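Home Modules Week by week Reading list Contact
Filed under: Interiors 1 / Handouts / Surfaces and walls

Mon 25 March — session 4 notes. Room 431

Bring these to the studio, I won't be reprinting. Topic is the table and the wall behind it, and how the two sit together.

Wood first. Look at which way the grain runs before you place anything. Rajput swatches are in the drawer, Mondine ones still on order. Brown against white is the easy pairing — strong edge, eye goes straight to it. Fine for a work table. Less good if you want the table to dissapear.

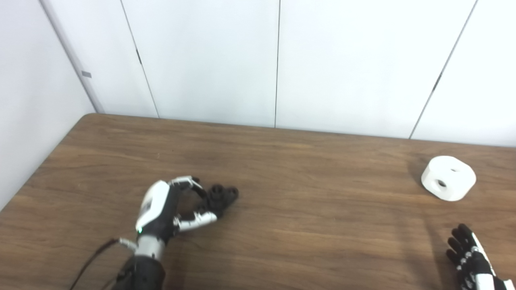 Panels next. Tall smooth ones, narrow seams. Seams do the job of lines on graph paper, so draw them on your elevation, all of them. Inside corners need a strip or a neat butt joint. Show which. Half of you left it blank last time.

Objects on the table: keep them few. White on brown reads from across the room, white against a white wall hardly reads at all. Try one low round thing toward the back, then move it forward and sketch again. Thirty minutes for the pair, pencil only.

For next week
— Pakska handout, pages 30 to 32
— one elevation, one plan, same scale please
— Randport visit forms, signed

Late work goes in the tray by the door, not under my ofice door.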